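Teleop demos: wrist cameras show mostly the room. Start again or keep going?

Posted in Help with Training and Demonstrations
December 4, 2021

Grulirholm_bench

We're recording demonstrations by remote control for a simple table task. The operator drives the arm, picks up a cup, and puts it down on a black tray that sits on a red tray. We record one fixed camera looking across the table and a small camera at each wrist. The policy gets all the views plus the joint positions, and nothing else.

The target was 800 demos. We have 93 so far and I ran a first training pass on them to see where we stood. The arm goes to the right general area and then hovers. Sometimes it closes the fingers well above the cup.

I went back through the recordings and noticed that the wrist views spend a lot of time looking at everything except the task. There are also plenty of blurred ones. I've put in one still from the fixed camera and two from wrist cameras, all from the same occasion. I haven't lined them up in time, so please don't read them as a sequence.
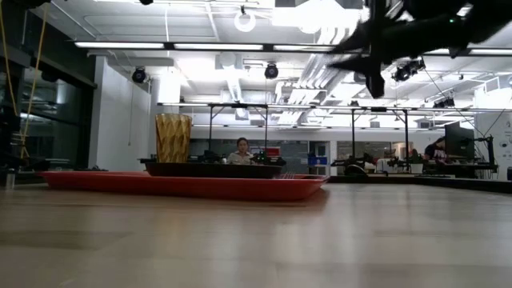
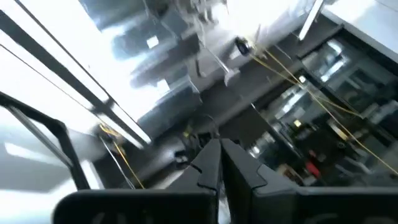
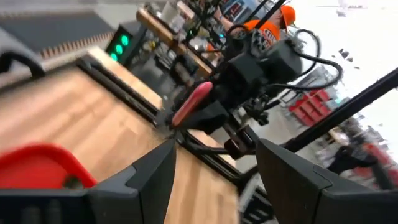
First: fixed camera, gripper up over the trays and the gold cup. Second and third: wrist views, no cup in either.

What I'd like to know is whether the wrist footage is hurting us, and whether I should throw out the 93 and start over. The operators are new to this and they swing the wrist a fair bit when they're repositioning. I can slow the arm down in software but the operators hate that.

Tried already: dropping the wrist views completely. It hovered less but missed the cup more often.

Virach

Don't throw them out yet. A wrist camera is going to see walls and ceiling whenever the wrist is turned away from the table, and a bit of that is normal in remote-control data. The trouble starts when every operator turns it a different way for no reason. Then the policy sees a new background each time and has nothing to tie it to the cup.

What I'd do in your place:

Pick one start pose with both wrist cameras looking down at the trays. Every demo begins there. Reject any that don't.

Trim the front and back of each recording. Operators tend to fidget with the controls before they begin and after they let go. We had a few seconds of that on nearly everything we recorded in September, and the policy learned to fidget.

Ask for one smooth approach. If the operator has to back off and try again, keep that demo, but mark it. You want a handful of recoveries in the set and you want to be able to find them.

Turn down the rotation speed of the wrist and leave the arm speed alone. Your operators will complain less about that than about a slow arm.

Check the exposure too. Your second still has a big washed-out patch at the upper left. If the camera is on auto exposure, it will shift each time a ceiling light comes into view and take a moment to settle when the wrist comes back down. Lock it with the camera pointed at the table.

Your third still has a person in an orange shirt standing past the other arm. One person in the background won't ruin anything, but if people walk about during some demos and not others I'd try to keep that side of the room quiet while recording.

After that, record 3 short batches with the new rules and train on those alone. Compare with what you have now before deciding about the old ones.

Plavine

just get more data. 93 is nothing

Soylu

Agree with Virach on the start pose. I'd add one thing about the fixed camera. In your first still it's very low, nearly level with the tabletop, so you can't see down into the black tray. The policy has little to judge distance by from that angle, and that could be part of the closing too early. Raise it and tilt it down if you've got something to bolt it to. If you do move it, the old demos won't match the new ones, so do it now and not at 400.

Also check that your cameras and joint positions share the same clock. Ours were out by 3 frames and we blamed the operators for a long while. Tap the table with the closed gripper and step through the recording to see whether the contact lines up.

Grulirholm_bench

Thanks. Exposure was on auto on both wrists, locked now. I'll move the fixed camera before we record anything else and keep the 93 in a separate folder. Haven't done the clock check yet.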